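Board index > Bimanual and small arms > Faults and safety

Thread: right arm drops then clamps on shoebox task, E-stop slow too??

brackenhill
ok need help before tomorrow morning. Two arm cell, Vamance controllers both sides, Ralleo grippers. Job is shoe handling, pick a shoe out of an open box and put it back. Ran fine for weeks.

Today the right arm went in for the shoe, got hold, then the wrist sagged a bit and the gripper closed to full force. Not the force I set. Squashed the toe of the shoe and wouldn't let go. Log has fault 2526 and nothing else useful. Hit the stop and it took a good second to go dead, which I did not like.

Power cycled, ran 8 more cycles, happened again on 4 of them. Left arm totally fine.

Anyone had this?

tinsnips
what's your force limit set to, and is it set in the gripper or sent from the controller? Makes a difference

brackenhill
sent from the controller. 300 in whatever units Ralleo uses, the manual is hopeless

tinsnips
right so if comms drop the gripper falls back to its own default. On mine the default was max out of the box. Daft but there you go. Set it on the gripper itself and save it, then at least it fails soft

oldmoss_77
Never mind the gripper. A second from stop button to dead is the bit you should be losing sleep over. Don't run it again with hands anywhere near until you know why. Is your stop going through the safety relay or through software?

brackenhill
both I think? The cell was wired by Skisance before I got here. Button goes into a grey box and the grey box goes to the controllers

oldmoss_77
"I think" is not an answer for a stop circuit. Open the box, power off and locked off, and trace it.

pelmet
bit harsh. It's a tabletop arm, not a press. A controlled stop is meant to take a moment, it brakes the joints first and then cuts power. If you cut straight away the arm falls on whatever is under it

oldmoss_77
I've had a finger in a tabletop arm pelmet. Controlled stop is fine if someone chose it and timed it. Here no one seems to know.

pelmet
fair enough on the timing. Still say the sag is the real clue. Sag plus comms fault = supply dipping, my money's on the wrist connector. Does the fault come at the same point in the move?

brackenhill
hmm. Yes mostly. Right when its down in the box and the wrist rolls over to get flat on the shoe. Never had it when the arm is up in the air

pelmet
there you are then. Cable's getting pulled when the wrist rolls. Wiggle test: arm parked, gripper open, NO shoe, push the cable about with a stick and watch the comms counter

tinsnips
+1. and use a stick not fingers, before moss shouts

threeply
Disagree, had 2526 on an Ocampo arm with the same controller and it was overcurrent on the gripper motor. Jaws catching the edge of a tray, motor stalls, board resets, comes back on default force. Cable was perfect. I swapped two cables before I worked it out, waste of money. Have you got a view of it when its in the box? Left wrist camera would do

brackenhill
yes, from the left arm, during the pick
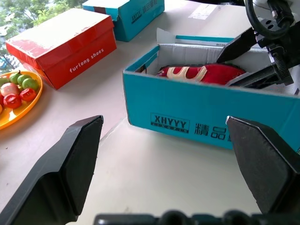
oldmoss_77
Whichever of you is right about the cable, change the pick so the jaws never need to roll that deep. Come in steeper, grip further back. And I'd still want the stop timed properly before it runs at all.

threeply
log the motor current for the next few picks, that settles it. If it spikes before the fault its me, if it just vanishes its pelmet

brackenhill
ok plan. Cell's off for tonight. Force limit saved on the gripper first, then stick test, then current log with the guard shut. And I'll open the grey box, moss, promise

brackenhill
update, 7 in the morning and no coffee yet. Stick test did it second poke, counter jumped and fault 2526 came straight up. Connector looks ok from outside but one pin is sat back. So pelmet wins that one. Will still do the current log as threeply says.

threeply
fine, fine. Do it though, you can have both

brackenhill
grey box: stop goes to a relay with a delay on it, dial turned right up. No label, no note, nothing in the Skisance folder. Have emailed them

oldmoss_77
Don't touch the dial till they answer. Work out how long the brakes need, then set it and write it on the lid. And leave it off meanwhile.

brackenhill
its off. new conector ordered, will post the current plots when its back up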